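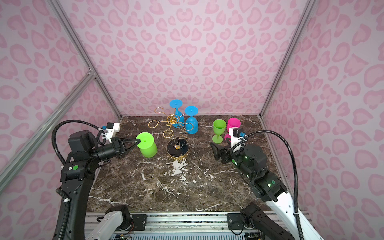
Dreltoton, November 2019

Washing, Drying and Storing Colored Wine Glasses and Cups

By Dilek Aydoğan

Colored glasses get used more in winter than at any other time in my house, and they come out of it looking worse than the clear ones. Hard water shows on a lime-green bowl. A magenta cup hides the water spots and shows every fingerprint. These are the steps I follow after a dinner, starting at the sink and ending at the cupboard. They work for stemmed glasses and for plain cups, and I have marked the places where the two need different handling.

What you need

A plastic dish tub or a folded towel for the bottom of the sink
Plain dish soap, no lotion in it
A soft sponge without a scrub side
A bottle brush with a foam tip
White vinegar
Two lint-free towels, washed without fabric softener
A drying mat or a rack with pegs
Shelf liner with an open weave

I use Trosteo liner, the kind that comes on a roll. Any open weave will do. Solid rubber liner is fine under plates but not under a glass that is stored on its rim.

Find out what you have

Before you wash anything, check what the piece is made of and how the color was put on. Tap the side with a fingernail. Glass gives a clear note and feels cold for a while after you pick it up. Acrylic and other plastics give a dull click and warm up in the hand quickly.

Then look at the rim. If the color runs all the way through the edge, the piece is colored in the body and will not fade from washing. If the edge is clear and the color stops just short of it, you have a coating or a spray. Coated pieces get hand washing only, with lukewarm water and no vinegar. My first set was coated, bought in 2000, and after a year in the dishwasher the bowls were patchy from the rim down.

If you can't tell, treat it as coated.

Washing

1. Empty and rinse the glasses the same night. You don't have to wash them then. Red wine left in the bottom of a light-colored glass leaves a ring that is a nuisance to get out.

2. Put the tub or towel in the sink and run warm water, not hot. Plastic should never go into water that is too hot for your hands.

3. Add a small squirt of soap. Too much soap is the main cause of film.

4. Wash one piece at a time. Don't leave stemware lying under the suds where you can't see it. Most of the ones I have broken were broken by another glass in the same water.

5. Hold a wine glass by the bowl, not by the stem or the foot. Twisting the foot one way while the sponge goes the other way is how stems snap.

6. Clean the rim first, inside and out, then the bowl, then the foot. Lipstick comes off with a dab of soap straight on the finger.

7. For cups, run the foam brush around the bottom corner on the inside. Coffee and tea collect there.

8. Rinse under running water until the piece squeaks.

If there is still a white haze after rinsing, and the piece isn't coated, mix one part vinegar with three parts warm water and let it stand in the mixture for 15 minutes. Rinse again. A haze that is still there after that is probably wear in the surface itself, and soaking longer won't change it.

Keep the vinegar soak in the sink. Don't do it on a marble counter. Vinegar, wine and lemon juice all dull polished marble, and a ring on a dark stone is easy to see from the side when the light is low. If you drip, wipe it up right then with a wet cloth and dry it.

Setting them down

People ask whether a wine glass should stand upside down or right side up. For draining, upside down. The water runs to the rim and off. A glass standing on its rim on a bare counter, like the lime-green one on the brown marble, has no way to let air in underneath if it is wet, so put a mat or rack under anything you have just washed. Trapped moisture leaves a line around the rim and a fog inside the bowl.

A few points about placing them:

Lower the glass straight down. If one side of the rim touches first, that side takes all the weight.

Keep your grip on the bowl until it is standing flat. With the foot in the air the glass is easy to catch with a sleeve.

Leave room for your hand between pieces. If you have to reach past a cup to get at a stem, move the cup first.

Keep the cups in a row of their own. They are lower than the stemware and get knocked into it.

Stay a hand's width back from the edge of the counter.

I have an Ağca rack with pegs, which holds the glasses at a slight tilt. It is good for cups. For wine glasses with a wide bowl the pegs are too close together and I use the flat mat.

Drying

Let everything drain until it stops dripping, then dry by hand. Air drying alone is all right if you have soft water. We don't.

Take a towel in each hand. One holds the bowl from outside, the other goes inside with your fingers, never your whole fist. Turn the glass against the towel gently. Do the stem and foot last, still holding the bowl.

Hold the piece up to a window or a lamp when you are done. Look through the side, then turn it a quarter and look again. Dark colors need a stronger light. A missed spot can be buffed out with a little steam from a pan of water and a clean corner of the towel. Skip the steam for plastic.

Scratches

There isn't much to be done for scratched glass at home. For solid-colored acrylic, fine scratches on the outside can be reduced with wet 2000-grit paper, followed by a plastic polish on a soft cloth. Work in small circles with plenty of water and stop often to check. Stay off the rim and off the inside of the bowl. Do not try this on anything coated, and wash the piece twice before anyone drinks from it.

Storing

For glasses used every week, I store stemware right side up. The rim is the thinnest part and I would sooner have the weight on the foot. The drawback is dust, but a glass in regular use doesn't gather much.

For glasses that come out a few times a year, turn them over. Put down open-weave liner first so that air can get in under the rim. Make sure the glasses are completely dry. A glass put away damp and upside down will smell of cupboard, and the smell gets into the first glass of wine. If that happens, wash it again and leave it out overnight.

Never stack wine glasses. Cups can be stacked if they are made for it, meaning the upper one rests on a ledge and doesn't wedge. If two cups stick together, stand the lower one in warm water and fill the upper one with cold, wait a minute or so, and pull straight apart without twisting. Use mild temperatures, especially with glass.

Arrange the shelf with the tall pieces at the back and the cups in front. Sort by color if you like the look of it. I sort by shape, which means the green and the magenta end up next to each other, and I have stopped minding.

Putting them away for a season

If you are boxing the set after the holidays, usually in January for us, use a carton with dividers. Wrap each bowl in plain white tissue. Newspaper ink can rub off on light colors. Push a loose ball of tissue into the bowl and wind a strip around the stem until it is nearly as thick as the bowl is wide. Stand the wrapped glasses on their feet, with a layer of crumpled paper under them and another on top. Cups go in a separate box, or in the bottom layer if the box is deep and has a stiff sheet of cardboard between the layers.

Write the contents on the side of the box and not on the lid. Keep it off a garage floor and away from the furnace. Heat can warp plastic slowly enough that you don't notice until the foot no longer sits flat.

Before the next use, wash everything again, even if it went away clean.

Some common problems

Green glass looks gray after the dishwasher. Try the vinegar soak once. If it doesn't help, the surface is etched.

The foot sticks to the liner. The liner is solid, or it is old. Replace it.

The glass rocks on the counter. Try it on another flat spot first, then check the rim or foot for a chip by eye. Don't run a bare finger along it. A chipped rim means the glass is finished for drinking, though I keep one by the window for pencils.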